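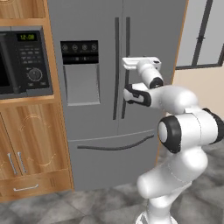

Ticket 523, reply from Mahmoud Abdel Hamid

Hello Hjalti, and thank you so much for being patient with us over the slow water at your Purkico! I've read your whole note twice (the bit about filling the kettle made me wince) and I think we can sort it out. On a French-door model like this one, with the dispenser in the left upper door, I'd start with the filter. Please take it out, push it back in until it clicks, then run two big pitchers through and pour them away.

If it's still a trickle, check the shutoff valve behind the fridge. Yours was put in back in March, and the pressure you measured, 36 psi, should be plenty.

Update, 4:15 pm: Hjalti Zoëga writes that the valve was only half open and the kettle now fills nicely. I'll leave the ticket open until tomorrow, just in case.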